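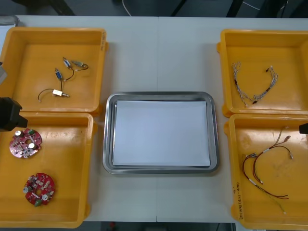
Stalow Twin-Arm Kitting Bench

Wire harnesses are a pain to pick. They sag, they hook onto each other, and no two of them ever land in a bin the same way twice. The Stalow Twin-Arm Kitting Bench was built around exactly that kind of part, and after a long stretch with one in our shop at Mernitgate we like it enough to give it its own page in the catalog!

The idea is simple. Parts wait in open bins on both sides of the table. A tray sits in the middle. Two arms, one per side, pull what the kit list calls for and set it down in the tray, laid out flat so the next person can see every piece without digging. Circuit boards, harnesses, short sensor leads, loose pigtails – if it fits in the gripper and weighs less than 700 grams, you can put it on the list.

What a kit looks like

The demo kit that ships with the bench is a small one: a round board and two harnesses. We picked it on purpose, as it covers one stiff part and two floppy ones, and you learn a lot about your gripper settings from it. Boards go down first, on the left. Harnesses go to the right of the board, one over the other, with a bit of space between them so the ends don't tangle.

The paper liner in the tray does more than you'd think. Bare steel throws back every light in the building, and the vision software likes a plain white background much better. Swap the sheet when it gets marked up. Any plain paper will do, cut to the flat part of the tray.

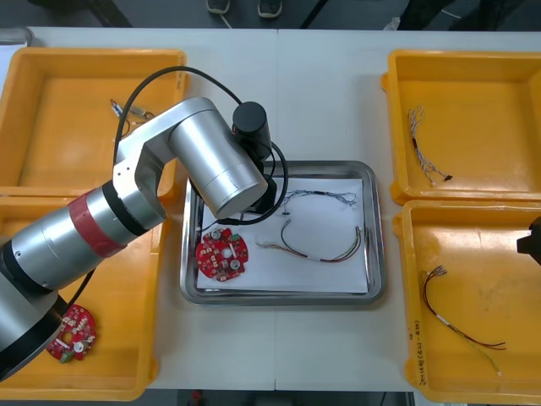
A kit with one round board and two harnesses in the center tray, left arm over the tray.

What we like

The bins, first of all. They're ordinary shallow plastic bins, so you can write the part code right on the side with a marker and get on with your day. If you need to change over to a different product, lift them off, put the next set down, load the matching list. Our best changeover so far is 22 minutes, and most of that was hunting for the right bag of harnesses.

Then there's the table. It comes as two tops that push together, which means it goes through a normal door and up a normal staircase (we've done both, and the second one was not fun, but it worked). Once they're together, run the leveling routine so both arms agree on where the surface is.

And the teaching mode is great. You hold the arm, walk it to where you want the part picked up, press the button, and carry on to the drop point. For boards, 30 teaching runs gave us steady picks from anywhere in the bin. Harnesses want more patience. Plan on several sessions, and shake up the bin between runs so the software sees the cables lying every which way.

What to know before you order

Bins work best when they're lightly filled. A heap of harnesses will knot itself up, and the gripper will bring up three when you wanted one. We keep it to a single layer.

Long cables can hang over the rim of the tray if the drop point is set too close to the edge. Move it inward and have the arm come down a little slower for the last stretch. That fixed most of ours.

It isn't a fast machine. The standard setting gives you 285 small kits in a shift, and a quick pair of hands will beat that for an hour or so. Where the bench shines is the fifth hour, and the day after that.

The cable along the outside of the arm needs enough slack to follow the wrist all the way around. Check the loop after every gripper change and re-clip it if it has crept.

In the box

Two arms with grippers fitted
Two white tabletops and frame
Four yellow bins
One stainless steel tray
Pack of paper liners
Controller, pendant and cables
Demo kit list and parts

Bins and trays can be bought separately. The Brirnville deep bin also fits the table, but it's too tall for the standard approach path, so you'll need to raise the travel height before using it.

Software

Every bench comes with Villalobos, the kit list editor. It runs in a browser and opens plain spreadsheets, so your existing parts list should come in with very little cleanup. The October update added a side-by-side view of both arms' queues – a small thing, but we use it all the time. Updates are included for as long as you have the bench.

Delivery and setup

Benches ship from Mernitgate on two pallets. Setup takes a morning with two people. You'll want a level floor and a regular wall outlet for each arm, on separate circuits if you have them.

Page last updated 28 April 2018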